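Ekia blocks and bins - read me first

Hello, and thank you for taking an interest in our blocks. These notes go with the Ekia set, which is the collection of small rectangular blocks and metal bins that we have been putting together at Turkville for a good while now. Kulsoom Awan wrote the first version, and I have added to it so many times since that she says she hardly recognises it (sorry, Kulsoom).

What is in the set

There are 121 blocks altogether, of which 62 are red and the rest are green. The red ones come in more than one length. The green is a dark green, and in poor light people do sometimes take it for black, so please have a lamp on before you write and tell us that a colour is missing!

The bins are grey metal with two sections, a narrow one at the back and a larger one at the front, and a sloping divider in between. Blocks go in the front section. Ours are well used and we are rather fond of them that way, but it does mean that you will find scratches and cloudy rub marks on the floors, and chipped patches on some of the dividers.

How the blocks are laid out

Loosely, is the short answer. We tip a few into the bin and leave them as they fall - some flat along a wall, some at a slant, some side by side. Sidra Paracha did try setting them out in rows for the early layouts, and those are kept in the folder called "rows", but everything from June onwards is tipped.

What is in the folders

The main folder holds 2,000 pictures of layouts, and a further 1,000 are in "extra", mostly repeats with the lamp moved. Each picture has a line in the list giving the colours in the bin and the initials of whoever laid it out. KQ is Kausar Qureshi and LD is Liam Ó Dubhghaill. Where there are no initials, it was probably me.

Known faults

A few of the blocks have worn edges, and from some angles the wear looks like a painted line. Suleiman Babalola has gone through the list and put a "w" beside the layouts where this is strongest. 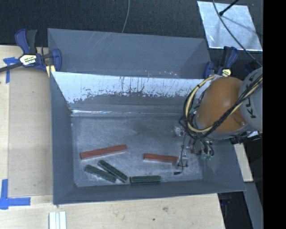

If you do find a mistake in the list, please send the line number along with your correction, and Suleiman or I will put it right in the next copy.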